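Reviewing the Trarkus Hand Kit: My Semester Project

So for my project I picked the Trarkus, a hand-held gripper kit sold by a small company called Grarero. You carry it around, you grab things with it, and the recordings are supposed to help you teach a robot arm to grab the same things later. My advisor, Ursina Pfister, wanted to know if the kit was worth buying for the beginner course, and I wanted a project where I got to hold something in my hands instead of staring at plots all July. Everybody wins!

What you get for the money

The basic kit is 900 francs. Spare finger pads are 79 for a set, which I thought was pretty steep until I saw how fast you can fit them (a couple of minutes, no tools). The manual is short and clearly translated by somebody in a hurry, but the setup page is good and I had the software running before lunch on the first day. The one thing I'd complain about is the calibration step. It makes you open and close the fingers over and over while a progress bar creeps along, and if you squeeze too quickly it sends you back to the start. I got sent back a lot.

How I tested it

I wanted to use ordinary stuff, the kind of things a student would have lying around, so my list was mugs, books, pouches, boxes and drink bottles. My goal was 500 good recordings. A recording counted as good if the software accepted it and I could watch it back without seeing a slip. I did most of them in the evening, and Roswitha Lüthi from my year did a batch too so it wouldn't all be my own weird way of grabbing things.

Bottles ended up being my favorite part. The fingers are flat, so I figured anything round would roll right out, but the pads have a texture to them and I learned to come in low and let both sides meet the bottle at the same time. Going for the cap end was a much worse idea – the whole thing tips as soon as you turn your wrist.

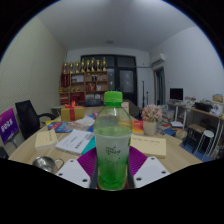 Do you need to own a robot arm to get anything out of the kit?
You can do all the recording and reviewing without one, and only need the arm once you want to play a trained grip back.

Books were harder than I expected. A thick one standing up is easy. A thin one lying flat on a table is miserable, and I ended up sliding it to the edge first and pinching it from there, a trick Roswitha came up with. Mugs were fine by the handle and annoying by the rim.

I reached 500 and had enough energy left that I kept going, but I stopped well short of 1,000, which is what Grarero suggests for a mixed set of objects. My wrist was the limit there. The kit isn't heavy when you pick it up, and then an hour later it really is.

Compared with the Durnano

The lab has an older Durnano kit, so I borrowed it on a Wednesday and ran the same list. It's lighter and I liked the trigger better (softer, less clicky), but its software crashed on me twice and lost a batch of mug recordings, and I'm still a little mad about that. For a class full of beginners I'd take the Trarkus.

My recommendation to Ursina was to buy two kits and one extra set of pads, and to let people work in pairs so they can trade off when their hands get tired. I'd also print out the calibration page and write SLOWLY across the top in big letters.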